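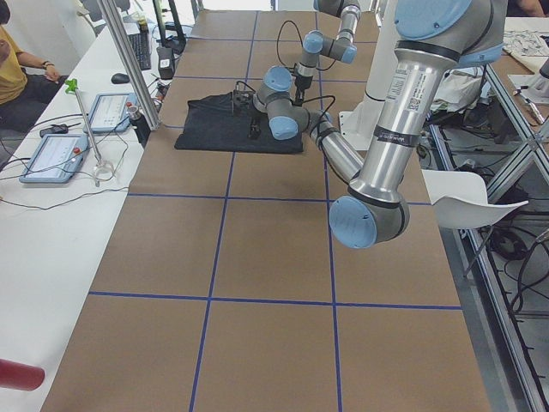

The long table with the paper and tape grid

How do you fold a printed T-shirt so it comes out the same size every time?

Asked by sockdrawer_detham in Laundry & Linens

Hi all! I've been reading this board for ages and finally have something to ask. We have a long worktable covered in brown kraft paper with blue tape run across it in big rectangles, and I've been trying to use the tape as a folding guide. Great idea in my head. In practice my T-shirts come out all different widths, and when I stack them the pile leans over like it's tired.

The worst is an old black Adidas tee with a big print on the chest (the three stripes, with an orange-red ring going around them, and some little round icons above). The fabric has gone a bit gray and soft, it has creases that seem to live there now, and whenever I fold it in thirds the fold goes right through the print. Then I open it up again to fix that and the hem is crooked. I spent 90 minutes on one basket on Monday and I'm embarrassed to type that.
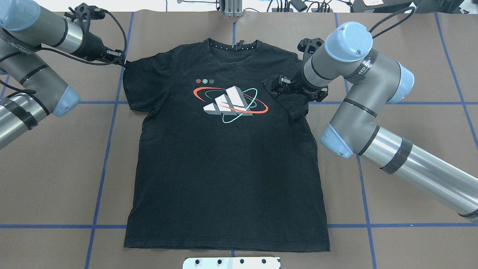 So what I do now is lay it face up, collar away from me, fold each side in toward the middle, then bring the bottom up to the neck. The sides never match. Should it be face down? Do I line the shoulders up with a piece of tape, or the hem? And does anyone know if folding across a print really cracks it, or is that one of those things people say? The shelf it's going on is 11 inches deep, if that matters. Thanks in advance!!

3 answers

hem_and_haw

Face down, definitely. I folded shirts in a store in Clultovska for two holiday seasons and we never did a tee face up. When you start face down, the print ends up on the outside of the finished fold, nice and flat, and your side folds go behind it where they can't cut through the picture.

Smooth it first. Hands in the middle of the chest and push out toward the sleeves, then down to the hem, and give the shoulders a little tug so the seams lie straight. Old soft cotton drags on paper more than you'd think, so lift it and set it down again if it bunches up. Don't shove it around.

For your tape, I'd use the hem. Shoulders slope, so they're a lousy thing to line up with a straight line, but the bottom of a T-shirt is pretty much straight (unless it has twisted in the wash, and then good luck). Put the hem along one of the lines that runs across, and put the center of the collar on an up-and-down line if you have one in a handy spot. Your rectangles sound a lot bigger than a folded shirt, so I'd add 2 short bits of tape inside one of them for the side folds. Fold the first side in until the edge sits even with its mark, flip the sleeve back on itself, do the other side, then bring the hem up to just short of the collar and fold once more in half.

With an 11-inch shelf I'd aim for some 9 inches wide so your fingers fit in beside the pile. Once you've done 5 or so you'll stop looking at the marks.

quiltroom

Get a folding board. I have a Plostar one from the dollar bins and it does the job.

dalisay_laundry_day

I agree with the first answer on face down. I do disagree a little about the hem though! My old shirts have all twisted, every one, and if I trust the hem the collar goes off sideways. I go by the neck. Find the middle of the back collar (where the tag is, if it's sewn in straight) and work out evenly from there, and let the hem be as crooked as it likes, it ends up inside the fold anyway.

About the print, a thick rubbery one can crack if it stays sharply folded for months, and I've lost a couple that way after leaving them at the bottom of a bin until October. A thin print that has gone soft will probably be fine. If you love the shirt, roll it or keep it on top of the stack. For the creases, hang it in the bathroom while you shower, or iron it inside out on low. Never iron right on the print, I did that once and had to throw out the ironing board cover too.

Comment from sockdrawer_detham

Face down worked! Still a bit wobbly on the left side but the pile stands up by itself now. I put down the short bits of tape and I'm going to try the collar way on the twisty ones tonight. Does the same fold work for long sleeves, or do I need to move the marks?

Reply from hem_and_haw

Same marks. Fold the sleeve straight down along the back once the side is in, and if the cuff hangs past the hem just turn it up.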